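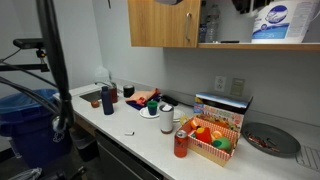
Counter with the cupboard above it open.

Rarinum (film workshop)

Print this page | E-mail this page

Rarinum is a documentary film workshop and yearly showcase based in Jaltumgate. It takes people who have never made a film and gets a short documentary out of each of them, usually between six and twelve minutes long. I went through it myself and have helped to keep these pages up to date ever since, so you'll have to forgive me if I slip into "we" now and then.

Origins

The workshop grew out of an evening class in sound recording, which is why so many of the early films are lovely to listen to and rather murky to look at. A few of the students wanted pictures to go with their interviews, somebody's cousin had a camera, and by the following spring there were enough finished films to fill an evening. The name was painted on the door of the first room they rented. I've heard four or five explanations of what it means (a plant, a ship, a misspelling of something in Latin) and I don't believe any of them, though I'm fond of the ship.

How the course runs

You apply with one page of writing and no footage. The page has to say who or what the film will be about and why you can get near it, and that second part is where most applications fall down. Mine did the first time! I wanted to make a film about lighthouse keepers and lived nowhere near a lighthouse.

Once you're in, the group meets every Tuesday evening from September to March. The first month is all listening: old radio features, raw interviews, long stretches of street noise. After that everyone shoots a portrait of one person doing one job, with no music and no voice-over. It's a dull-sounding exercise and I still think it's the best thing I learnt there. 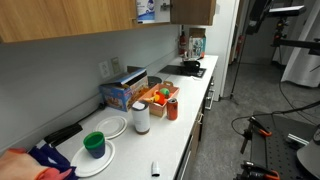
The full project follows after the new year. Each film-maker has a partner in the group who records sound for them, and then they swap over. Editing is done in pairs too, and the rough cuts are shown to everybody with the lights up, so that people can interrupt. You get used to it – more or less.

The Nolte rule

No account of Rarinum is complete without the Nolte rule, named after the make of timer that used to sit on the editing desk. It says that the person in the film must see the cut before any audience does, and must be left alone with it for as long as the film lasts. They can ask for changes. The film-maker doesn't have to agree to all of them, but does have to talk each one through. Some former members feel it makes for soft films. I used to argue that side myself, and then I sat outside the door while my own subject watched hers, and I came round.

The showcase

Finished films are shown in May at the Prandent, a former furniture shop with 182 seats and a screen that's slightly too wide for them. The programme runs over 3 nights. Seats in the front two rows are kept for the people who appear in the films and their families, which makes for noisy evenings and a lot of pointing.

There are no prizes. One was tried for a couple of years, a single award for best film, and it was dropped after the group found that people had stopped lending each other equipment. What each film-maker does get is a screening fee, the same for everyone.

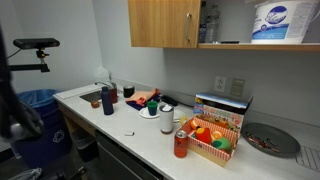 Style and subjects

Rarinum films tend to be plain. Long takes, natural light where there's enough of it, and hardly any titles. Work is the favourite subject by a mile, with bakers, bus drivers, piano tuners and school cooks all turning up more than once. Family stories come next. Critics in the local press have grumbled about the slow pace, and I'd say that's fair for some of the longer ones.

Archive

The archive holds 497 films, of which around 200 can be watched online. The rest are kept back because a subject has asked for it, or because the music was never cleared, or (in the case of the oldest tapes) because they haven't been copied yet. Viewings can be booked in Jaltumgate on weekday afternoons.

See also: Observational documentary; Location sound; Community cinema

Comments

tapehiss: Lovely to see the Nolte rule written up properly. It was a kitchen timer, for the record, and it ran slow.

Marrowfat: Do you have to own a camera to apply? The page doesn't say.

tapehiss: You don't, they lend them out for the whole course. Bring your own headphones though.

oldreel: I was in the prize years and it was grim. Good films, mind.

Contact the editors | © Rarinum pages, Jaltumgate | Back to top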